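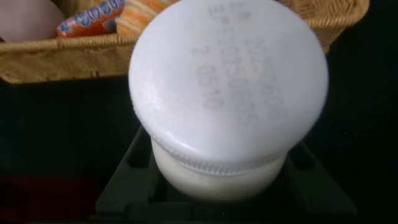 Hauwa Igwe told me in our first planning meeting that I was going to blow the whole budget on the arm and have nothing left for fingers. She was right to worry! My first spreadsheet for the Nasthorpe grocery packing project had one giant line for hardware and one tiny line called "other," and "other" was supposed to cover the grippers, the wrist cameras, the baskets, the groceries and every spare screw.

So this report is mostly about money, and what I'd buy if I started over.

## What we had to spend

The arm itself was already in the lab, so I was really planning for everything attached to it or sitting in front of it. My limit was $1,000. I got quotes from Rornura and Clokine for gripper fingers, and they were very different animals. Rornura sells a full set with mounting plate for $137. Clokine wanted less up front, but you buy the plate separately and the shipping takes forever (I emailed them twice in March and gave up).

I went with Rornura and ordered eight spare finger pads at the same time. Olanrewaju Odukoya thought that was too many. We're still arguing about it.

## Groceries are equipment too

I completely forgot to budget for the things being picked up. Packing tasks need real stuff with different shapes — bottles, fruit, eggs, bread in bags — and fresh food has to be replaced. I ended up adding a $25 line for each restock, and I'd tell next year's group to put it in from day one. Bottles are the best value because you can use the same ones over and over. Eggs are the worst, for obvious reasons, but I want to keep them in the plan because they make you think about grip force before you buy anything.
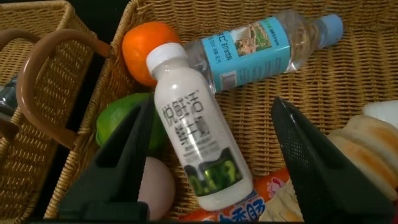 *Fig. 2. Milk drink bottle between the gripper fingers, with a water bottle, an orange and an egg in the same basket.*

Baskets came out of the same line. I like wicker for this since it's cheap and looks like something from a kitchen, though the rim does take up room when you're planning how the fingers get in and out.

## Still on the wish list

- A second wrist camera, same model as the first, for when one gets bumped
- Longer fingers (Amadi has a set, and I'm waiting on the price)
- A better lamp for the table
- Plastic bins to compare against the baskets

The camera comes first if we get more money. Hauwa would put the lamp first, and her version of the spreadsheet is in the shared folder next to mine.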